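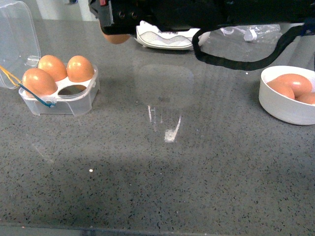 Figure 3.1 Speckled gray stone countertop with three brown eggs in a clear carton, lid open.

24 Jun 2025
Gebhard Kälin and Lina Dabbas

Chapter 3
The Furniture Schedule

A furniture schedule is the document that turns an office layout into an order. It lists every item to be supplied, gives each item a code, and ties that code to a position on the plan. The supplier prices from it, the installer unloads from it, and the owner uses it years later to find out what a broken chair was called. Chapter 2 dealt with the layout itself. The present chapter assumes that the layout has been agreed and that the quantities are unlikely to change by much.

Three terms are used throughout. An item is a single article of furniture as delivered, such as one desk or one cabinet. A type is a group of items that are identical in size, finish and fittings. An instance is one item in one place. A schedule is organized by type, while the plan is organized by instance, and most errors come from confusing the two. If two desks differ only in the side on which the cable port is cut, they are two types and need two codes.

3.1 What a line must contain

Each line carries a type code, a description, overall dimensions, finish references, quantity and room numbers. The description should be short and should repeat nothing that appears in another column. "Desk, rectangular, fixed height" is sufficient. Marketing names belong in the supplier column. A range name such as Clevitach identifies a family of products, and a family may include several frames and tops that do not fit together.

Dimensions are given as width, depth and height, in that order and in one unit. The unit is stated once at the head of the schedule. Where a supplier publishes rounded sizes, the specifier asks for the manufacturing size and enters that instead. The difference matters in tight bays.

Consider a window bay with a clear width of 2685 mm, into which two desks are to be placed side by side. The desks chosen from the Tritari catalog have a manufacturing width of 1168 mm each. Together they occupy 2336 mm and leave 349 mm. That remainder is too narrow for a person to pass and too narrow for most pedestals, so the schedule must either record it as a gap or assign something to it. An unrecorded gap tends to be filled on site with whatever is left on the truck. 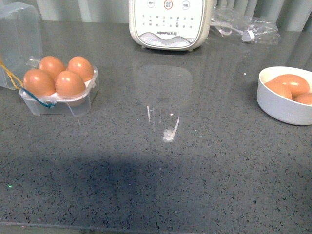

Figure 3.2 Brown eggs in a clear tray on a speckled gray countertop; ribbed panels at rear.

3.2 Finish references

A finish reference has two parts - the surface and the color. Both are taken from the supplier's current card, and the issue date of the card is noted. Names such as "light oak" are not references. Two suppliers may use the same name for finishes that look quite different under office lighting, and one supplier may keep a name after the product behind it has been changed.

Samples are signed by the client and held by the specifier until handover. In the Tereo project, used as the case study for Part One, the cabinets came from Fuchs and the desks from Tritari. The two grays were compared on cards in February and accepted. The delivered cabinets had been finished in a

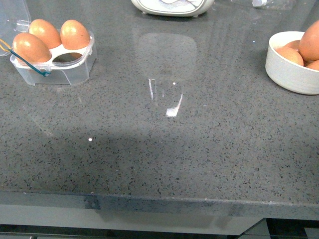
different gloss level from the card, and the schedule gave no gloss value against which they could be rejected. The line should have read "color and gloss as signed sample," followed by the sample number.

3.3 Quantities and spares

Quantities are counted twice, once from the plan by room and once from the schedule by type. The totals must agree before the schedule is issued. Spares are entered on their own line and never added to the main quantity. If a client wants 15 spare chairs, the schedule shows them as a separate line with the storage room as their location - otherwise the installer will look for desks to put them at.

Revisions are handled in Section 3.4. The reader should have the sample schedule in Appendix B open while working through it, as the revision letters in the text refer to that document.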